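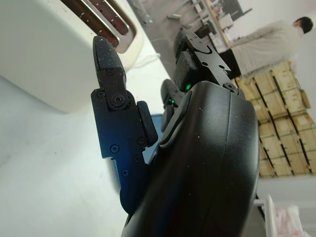

So I finally moved our whole customer list out of the giant spreadsheet and into a proper CRM, and I have opinions!

We ended up with Draltska, mostly on Raluca's say-so (she used it at her last job and still talks about it fondly). The import took me one long July afternoon. It would have been shorter, but our old sheet had 15 columns and two of them were both called "Phone". Guess which one had the current numbers. Neither, sometimes.

Out of 405 contacts, the duplicate finder flagged a whole pile, and I went through them by hand with a pot of coffee. Marcelle Guillot was in there 4 times, with four different spellings. Sorry, Marcelle!

What I like so far: the quote templates. You set up the layout once, drop in your logo, and the PDF comes out looking like a grown-up made it. I also love that I can see the last email to a customer right next to their invoices, so no more digging through my inbox while they wait on the phone.

What I don't like: the calendar sync. It put every reminder in at 8 in the morning, and I still haven't found the setting. Iulian thinks it's a time zone thing. If you've fixed this on yours, please leave me a comment, I'm begging you.

Next up is getting the web form to feed straight into the leads list. Shiela wants it done before she starts her newsletter, so that's my evening sorted.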